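3.2 Folding habits and storage of clothes

In the second part of the study we asked how people care for the clothes they keep at home. The sample was 112 households in Hondholm and Villey, visited in July. Each household filled in a diary for 30 days. 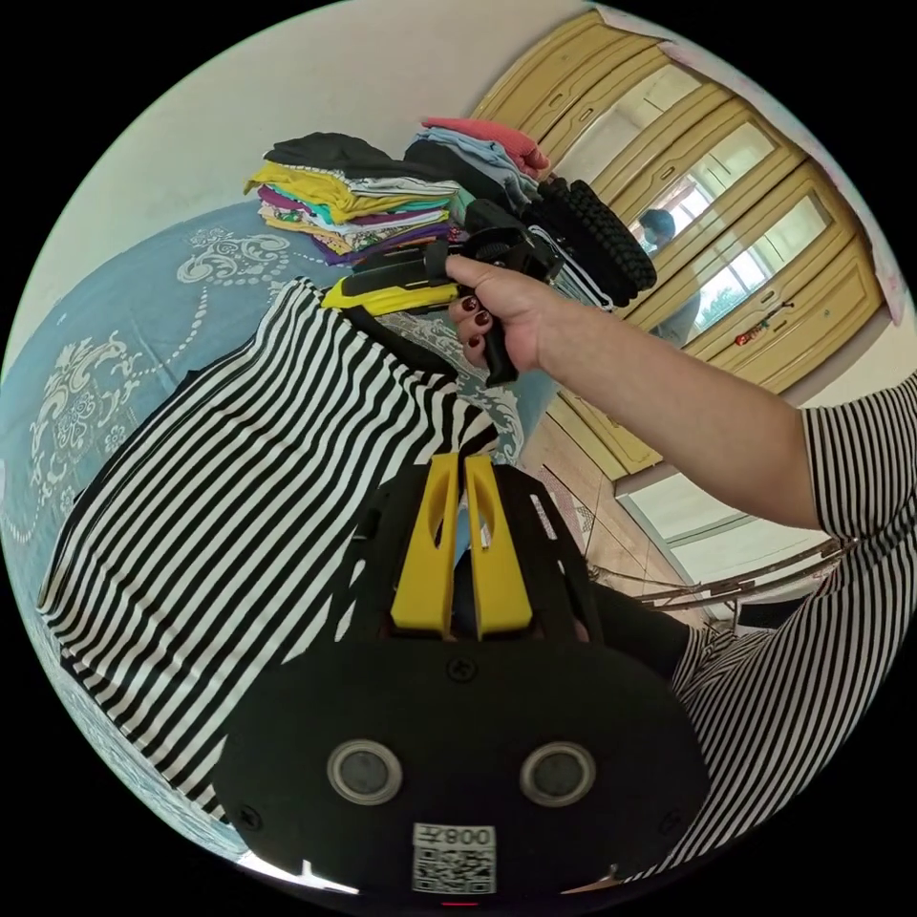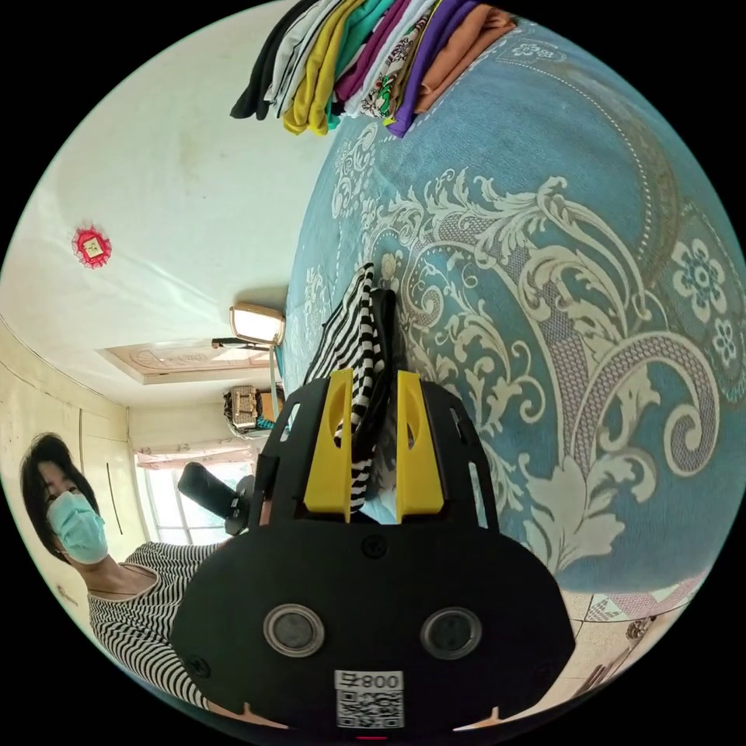 Figure 3. Striped clothing, worn (top and bottom) and held between two yellow fingers (bottom).

12 shares · 9 comments

The diaries show that folding is mostly learned from a parent and changes little later in life. Respondents who fold in thirds reported fewer creases than respondents who fold in half, but the difference was small and may depend on the fabric. Knitted tops were folded more often than they were hung. For shirts with buttons we found the opposite.

Storage space was a stronger factor than we expected. In Villey, where the apartments are older and have narrow closets, clothes were kept in drawers and moved between rooms with the season. In Hondholm most households used open shelves, and the piles were made again after each wash.

We coded the answers with the Juvus scheme, which has 9 categories of care. Two of them, airing and brushing, were rarely used and we joined them – a choice also made in the Pillay survey. Ironing is treated separately in Section 3.3, as the diaries did not always say who did it.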